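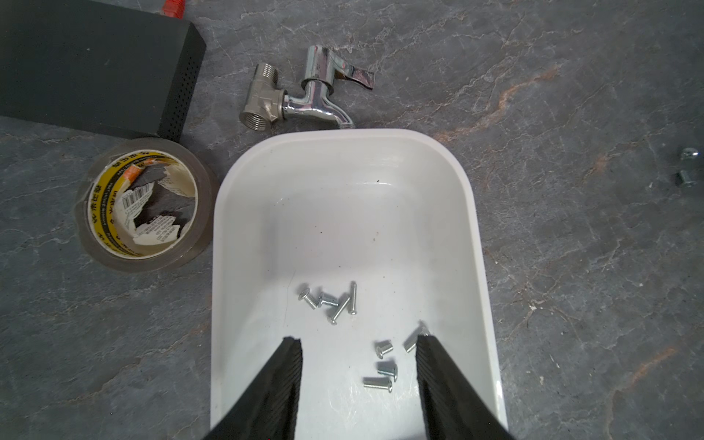 Why do allotment holders in Endley keep sowing broad beans in February when the seed packets tell them to wait?
Mostly out of habit, and the habit comes from neighbours far more than from anything in print.

3.2 Where the sowing dates come from

I went into this part of the study fairly sure I'd find people following the calendar on the packet, and I was wrong within an afternoon. Of the 380 plot holders who got our form, 239 sent it back (a lovely return, I was thrilled!), and the answers to the sowing question were full of other people's names. Stavros Antoniadis, who has had his plot longest, came up again and again. When he gets his line and dibber out, half the site follows, and I have watched it happen.

Figure 2. Small parts in a white tray.

The Bemlow site was a bit different. Plots there are newer and the paths are wider, so people talk less over the fence, and I had more replies mentioning books or a parent's old notebook. Nelli Hirvonen lent me hers, which runs to six years of sowing notes with the weather squeezed into the margins. She sows late, by the way, and her beans get blackfly just like everyone else's.

I should say that our form didn't ask about autumn sowing, which was daft of me, and a few people wrote it in along the bottom anyway. I've kept those replies apart and come back to them in section 6.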